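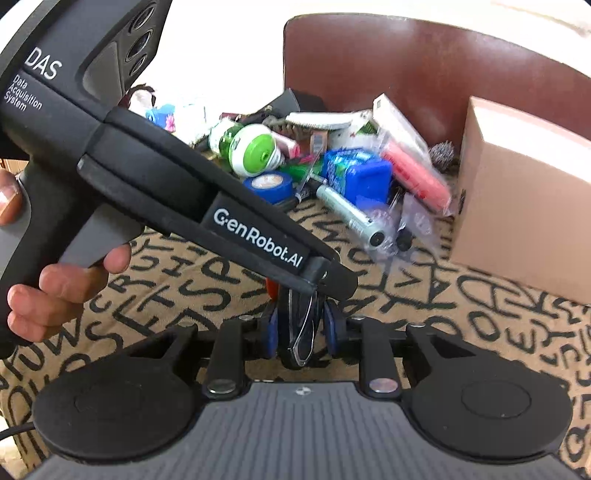

Hand-held gripper kits: rent a pair or buy? (17th December)

pumier_pat
Trying to decide before the year ends. We want to record people sorting junk drawer stuff – tape, tubes, little packages, things in crinkly plastic – and train an arm on it later. Flonell quoted me $172 a day to rent a pair of hand-held grippers with the trigger handles. Buying is 3,000 for the pair. Has anyone here used theirs for more than an afternoon?

skastareo
I rented from them in July and did 151 takes over 3 days. The trigger is fine, my thumb got sore before my finger did. What bugged me was the cable. I had mine running off to the left and I kept dragging it through the pile and knocking things over. Ask them for the longer one!

Jingyi Shao
Buy. You'll spend the first rental day just learning how to pass something from one gripper to the other without dropping it, and that's a day's money gone. I practiced at my kitchen table with a heap of bathroom stuff and I was terrible at it (shiny black things especially, they squirt right out of the pads).

mamani_joe
Gonna disagree with Jingyi. If pumier_pat only needs one dataset, why own the things? They sit in my closet most of the year. Also the software that comes with the purchase is the same as the rental one, I asked.

Jingyi Shao
Fair, but you did your takes in one go. We kept finding bad ones weeks later and had to redo them, and paying for a rental twice hurts.

skastareo
Whichever you pick, put a cloth under the pile. Small stuff slides all over a bare table. Mine has a pattern on it and I never had trouble, but Flonell support told me to use a plain one, so who knows.

mamani_joe
Plain is safer I think. Never tested it though.

pumier_pat
Okay, leaning toward renting for 3 days and then seeing how many takes we throw out. Does Flonell put any of the rental toward buying?

skastareo
They did for me, but only the first day. Get it in writing.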